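Handout 6: The dropped throw
Automated suturing lab, Hanrahan building, second floor
Posted 26/02/2020

OK, so I promised I'd write this up properly, and a few of you have already asked whether the fault is going to be on the test. No. But please read it anyway, it's the most useful thing that happened to us all term!

Quick recap for anyone who missed the session. We were running Staltix (our planner, the bit that decides where the needle goes in and where it comes out) on top of the Floltater arm controller. Version 437 of the planner, if you're digging in the repository. The job was plain interrupted stitches: bite, pull through, tie, trim, move along the seam and do it again. We'd had 15 clean runs before this and I was feeling pretty smug.

Then, in the middle of a pull-through, the driver arm kept going after it should have stopped. The thread was already snug. The controller thought it still had slack to take up, so it pulled, and the force estimate climbed until I hit the stop. I was slow on the button, by the way. I was looking at the screen when I should have been looking at the arms, and I want you to learn from that too.

So what happened? My first guess was the force limit, and I was wrong. The limit was set fine. The trouble was further upstream, in how the system works out how much free thread is left after each stitch. It keeps a running length, and it takes off a bit for every bite and every knot. When a grasp fails and the arm tries again, the retry is supposed to leave that running length alone. Ours reset it to the value from before the last knot. So the planner believed in thread that had already been used up (I drew this on the board as a bank account with a missing withdrawal, and I stand by the drawing).

Look at how much thread is in play at any moment in this kind of work, some of it held, some of it lying around, and you'll see why I don't love trusting one number to keep track of it.

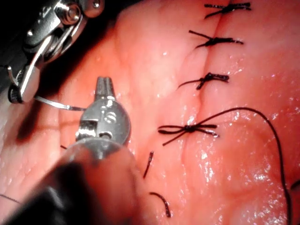
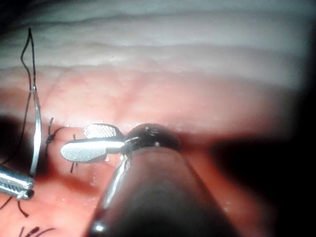
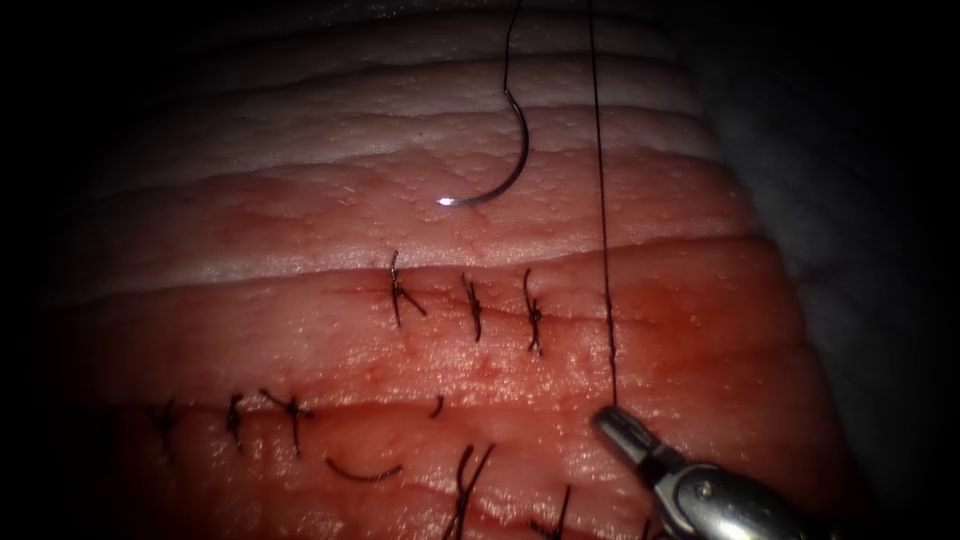
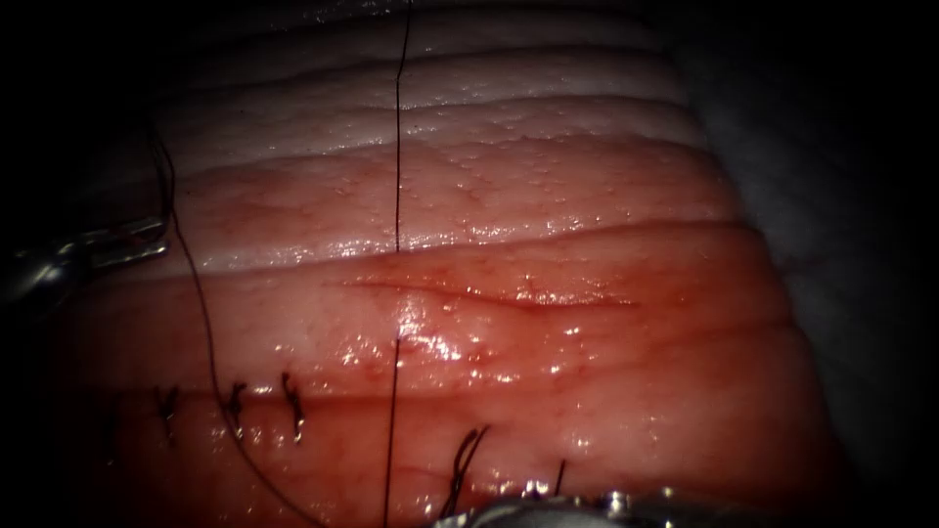
Back to the log. The retry shows up at line 152, and if you scroll up a little you'll find the length value jump in the wrong direction. Thread doesn't grow! A one-line check would have caught it: if the free length goes up and no new thread has been loaded, stop both arms and ask a human. That check is in there now. I also had it compare the stored length with whatever the vision side estimates, and if they disagree too much it pauses before the next pull. The folks at Nirkbridge told me they do it the other way round and trust vision first. I'm not sold on that, because dark thread in a dark shadow is easy to lose, but I'd love to hear somebody argue for it.

For next time, bring a short write-up (2 pages, no more, I mean it) covering:

Where in the retry routine you'd put the check, and what the arms should do while they wait. Holding tension is one option and letting go is another, and both can hurt tissue in their own way.

One other stored value that could go stale after a failed grasp. Needle pose is the easy answer, so pick something else if you can.

What the person at the stop button should be watching.

The log is in the shared folder under October, which is wrong, I know. I copied the folder from last time and forgot to rename it.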